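Rosport says its cloth folding class saves families hours. The math is shaky

A home skills outfit called Mesis has brought its paid linen folding course to Rosport, and it is making a large promise for something most of us learned from a parent in five minutes. According to the flyer that went up at the library in April, a household that adopts the "Jarkovard fold" will get back 156 hours a year.

That works out to three hours a week. Anyone who spends three hours a week folding dish towels has a bigger problem than technique.

Vinzenz Brunner, who runs the course, said the number covers "the whole life of the cloth," including time spent hunting for things in messy drawers. Asked how the hunting was measured, he said participants had filled in a form. Mesis has collected 431 of those forms, all from people who had already paid for the class. The company did not share the questions.
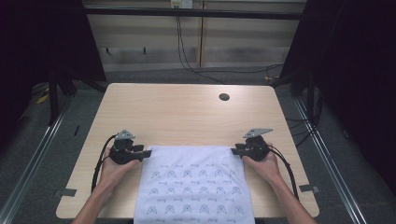 The method itself is plain enough. A cloth goes flat on a table, gets pulled straight at the top, and is folded in thirds before being turned and folded again. Brunner puts a lot of weight on that first step, and says most people hurry through it. He may have a point with patterned fabric. On a white cloth printed with rows of gray-blue motifs, held at its two top corners on a pale wooden table, the rows make a handy guide for keeping the edges square. A plain cloth gives you no such help, and the course handout has nothing to say about those.

It also has nothing to say about fitted sheets, the one item that people in town seem to want advice on. Those are saved for a second course, sold separately.

Maarja Petrauskas took the class last month and has mixed feelings. "My drawer looks nicer, I'll give them that," she said. "Did I get three hours back? I got a nicer drawer." She still folds her napkins the old way when company is coming.

The shop Ots, on the main street, has started selling a folding board to go with the course. A reporter tried one on a stack of kitchen towels and found it did about as well as a large cookbook.

Mesis says it wants to sign up 500 households in the area before the end of the year. It would not say how many have joined so far. Brunner said a follow-up survey is planned, and that it will go to everyone who finishes the course. There are no plans to send it to people who dropped out.

The next class starts at 5 p.m. in the library's back room. Participants are asked to bring their own linens.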